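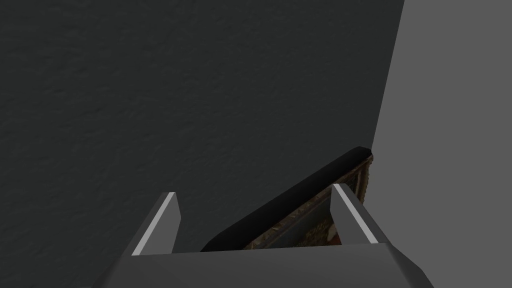

Subbarao Poduval wrote in after the last issue to ask whether the seed library would take beans that have sat in a kitchen drawer since who knows when, and the answer is a big cheerful please do! Old beans surprise us every spring. Bring them in with whatever you remember written on the envelope, even if all you remember is "climbs, purple flowers."

The Sandville Seed Library opens for its fourth season on Thursday, March 24, 2022, and we have more to share than ever — 250 kinds, from the big yellow Sunau tomato to a little frilly lettuce that shrugs off a late frost. Last year you took home 2,000 packets. I'm still finding the thank-you notes tucked in the returns box, and I've kept them all.
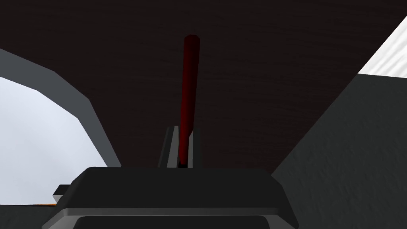 WHAT'S NEW

Peppers! We finally have a proper pepper shelf, 14 kinds, sorted from sweet to very much not sweet. The Lai is my favorite of the bunch (thin skin, a bit smoky when you roast it), and it does fine in a pot on a porch if you keep the water steady. Start it indoors this week if you can, on top of the fridge or anywhere else that stays warm.
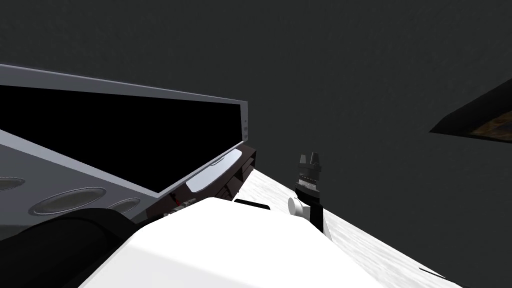
Peas can go straight in the ground as soon as you can work it without making mud pies. I put mine in a double row with brushy twigs down the middle, and I'll be sowing a second batch in April so we're not all eating peas on the same day. The Plovomby shelling pea is back too, after two thin years, so please save a few pods for seed.
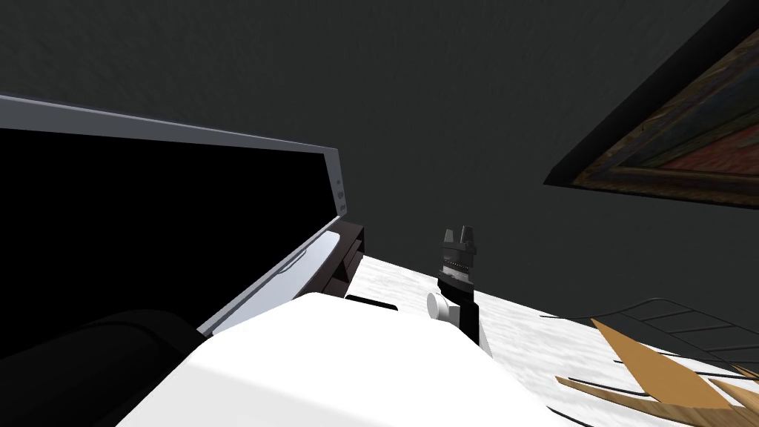 How many packets can I take?

Up to 4 per visit, and you're welcome to come back the next week for more.

Envelopes and pencils are on the counter by the squash.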